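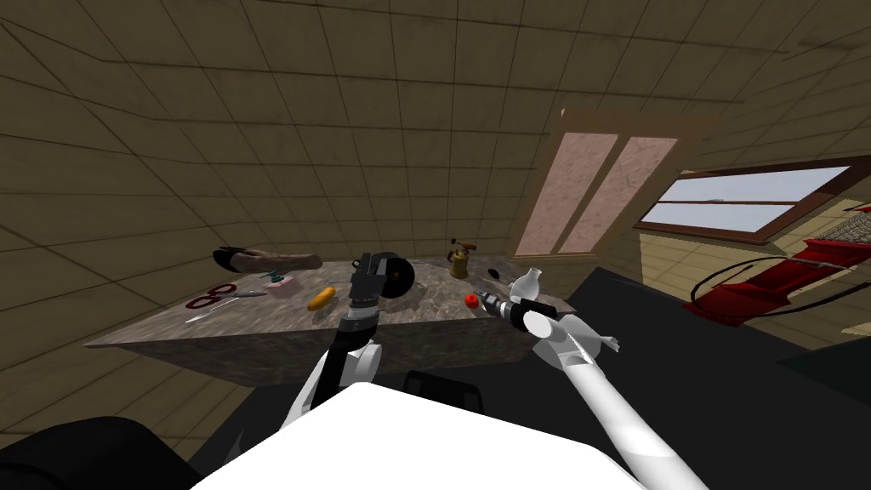
Marble-topped table in a tiled room

Can you see the space station without a telescope?

Posted 20/09/2018 in Sky Watching

My daughter's class in Ukthorpe is doing a unit on space and now she wants to see the ISS go over. We have a pair of old binoculars and a back yard with a streetlight right behind it. Is it worth trying, or do we need to drive out somewhere dark? Also, how do I tell it from a plane?

Answer 1

Yes, do it! You don't need any gear at all, it's one of the brightest things up there. Look for a steady white light with no blinking, moving smoothly across the sky. A good pass lasts up to 5 minutes. Planes blink and have red or green lights on them. Streetlight is no problem, just stand so the house blocks it. I've watched it from a parking lot in Trarness with 2 kids on my shoulders (not both at once!) and we all yelled.
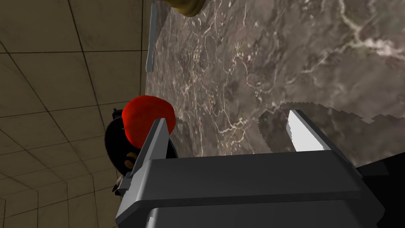
Gripper with its fingers open, red object behind

Answer 2

just look up after dinner, you'll see it sooner or later 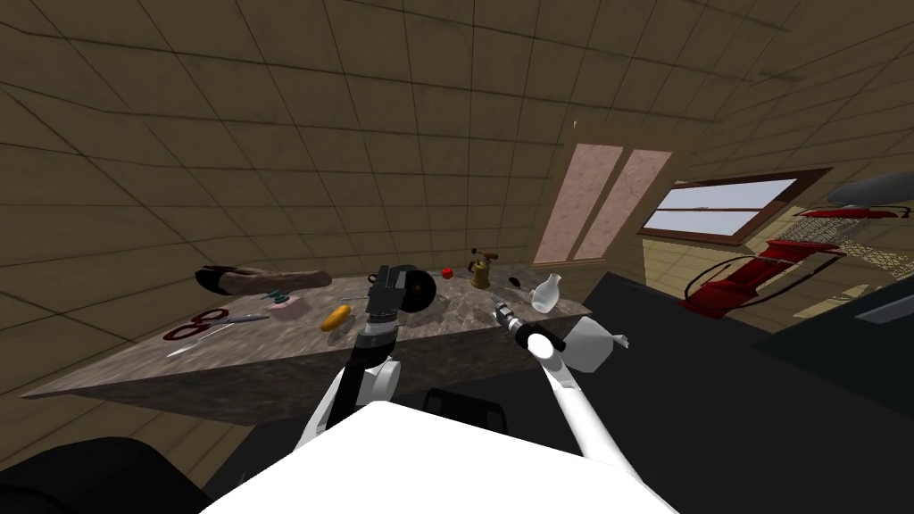
Power drill at the marble countertop

Answer 3

Don't just look up, check a pass list first. It's only visible when you're in the dark and the station is still in sunlight, so you want the hour or two after sunset or before sunrise. Pick a pass that gets at least halfway up the sky. Low ones hide behind trees, and here in Kollimside we have plenty of those. Skip the binoculars the first time, it moves fast and she'll lose it. Sometimes it fades out partway across, when it slides into Earth's shadow, and that's my favorite part!

3 people found this helpful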